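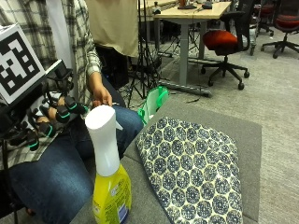
A reader who signs only as Skesum wrote in to say that every trigger bottle in the house gives up with an inch of liquid still in the bottom, and that cotton comes up spotted wherever the spray has landed too heavily. Both faults have simple causes.

Household > Fabric care > Spray bottles

October
By the Fetik workshop desk

Trigger sprays on fabric: dose, distance and blockages

A trigger head is a small piston pump. Squeezing the lever pushes liquid out through the nozzle; releasing it draws the next charge up the dip tube. Two ball or flap valves keep the flow in one direction. Most complaints come down to one of these parts or to the tube.

Bottle stops short of empty. The dip tube is cut straight or curves away from the lowest point. Unscrew the head, pull the tube and trim the end at 45 degrees. Refit it so that the curve points the same way as the nozzle. When the bottle is tipped forwards in use, the remaining liquid collects at that side.

Lever moves freely but nothing comes out. Air in the pump. Open the nozzle fully and give 7 slow strokes with the bottle upright. If it is still dry, check the collar for cross-threading and look for a split in the tube where it enters the head.

Lever stays in. Dried product on the piston. Stand the head in a jug of warm water for 7 minutes, then pump clean water through. Do not oil it. Oil carries into the spray and marks cloth.

Jet instead of mist. Residue in the nozzle. Rinse it under the tap with the cap turned to open. A pin will enlarge the hole and the spray pattern will not recover.

Use on printed cotton

Test on a hem or offcut first, particularly blues and reds. Press a white cloth on the damp patch and check for colour. Lay the piece flat on something that will tolerate moisture; upholstery needs a dry towel under the work. Hold the nozzle a forearm's length away and keep it moving. One full stroke per hand-sized area is enough for pressing out creases. Bias-cut edges stretch when damp, so pat them flat and leave them alone until dry.

Refilling

A 400 ml bottle should be filled to the shoulder only, leaving room for the tube and head. Never top up one product with another, and never put a different product into a labelled bottle. Spare heads are not all interchangeable: the Ntuli and Daren heads on our bench have different collar threads, and one will appear to fit the other for the first turn before it leaks.

Store upright, nozzle closed, out of direct sun and out of children's reach. Flush the head every 4 weeks if the bottle is in regular use.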